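4. What people do with the bottle

4.1 Resting places and proper places

Readers who have followed us this far will know that we went into this study thinking mostly about cupboards, and came out of it thinking mostly about plates. The first round of visits in Pramitthorpe had taught us that most people can say quite quickly where a thing lives. The mugs live by the kettle, the colander lives under the sink, the ketchup lives in the fridge door or (after some argument between members of the same household) in the cupboard. What they found much harder to say was where a thing goes in the meantime, while the table is still in use and everybody is half way through something else.

We have called these in-between spots resting places, a phrase we owe to Müzeyyen Sarıgül, who used it in her field notes long before we noticed that we needed a term at all. A resting place is somewhere a thing is put down without any intention of leaving it there. In our 40 households we noted 119 occasions on which a sauce bottle was set down during the laying or clearing of a table, and on 95 of them it was put somewhere its owner later told us it did not belong. The plate was the favourite by a good margin. People were often a little sheepish about this when we asked, and several picked the bottle up again while they were answering.

It helps that a plate has a rim. A bottle laid on its side on a bare table will roll if it is round enough, and even a gently raised edge gives it something to stop against. We think this matters more than tidiness or habit, although we would not want to push the point too far on the strength of one kind of object. Figure 4 gives two views of the sort of arrangement we mean, with toy and play pieces among the things on the table. In the first, the ketchup bottle is on the plate with its cap close to the bottom rim, and the green basket is near the edge of the white tabletop.

Figure 4(a). Ketchup bottle at rest on a plate, with a colander-style basket near the table edge.

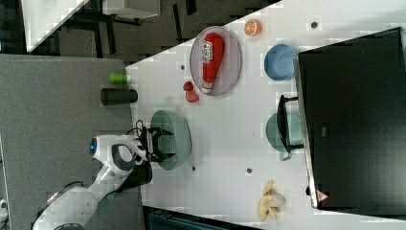 4.2 Small things and their neighbours

If the bottle goes to the plate, the small things seem to go wherever the bottle has left room. Pieces of fruit were the clearest case in our notes. They were put down one at a time, usually by whoever happened to be nearest, and they tended to collect in loose company -- a strawberry beside another strawberry, an onion near a potato -- without anyone having decided on a fruit corner. When we came back to the subject in the November interviews, people were happy to explain the grouping to us at some length, and their explanations were charming and very often different from what they had told us the first time.

Cups and mugs behaved differently. They were put close to one another and close to something large, and when there was an oven or a bread bin on the table it tended to serve as a kind of wall for them. The families who used the Taşdemir sorting sheet (described in Section 3) put this down to safety, as a mug beside something heavy is less likely to be caught by a sleeve. Those who worked without the sheet gave us no reason, and did it just the same. We had expected handles to be turned outwards, ready for the hand, but we found no settled pattern and have left the matter for a later paper.

The second view has a good many of these neighbours together. Two strawberries lie to the left of the plate, an orange slice lies up towards the top edge of the table, and the blue cup and the pale green mug keep each other company just beside the toaster oven. The bottle is lying diagonally across the plate.

Figure 4(b). The plate and bottle with fruit, cup, mug and toaster oven.
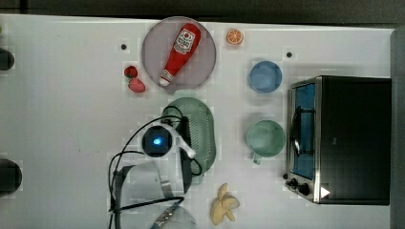 Should a sauce bottle be cleared before the plate it is lying on?

It is easier to take the bottle first, as a plate carried with a bottle on it has to be kept level all the way to the worktop. Most of our households did it in that order once the meal was over, though in four of them the plate and bottle regularly travelled together, and the people carrying them saw no reason to change.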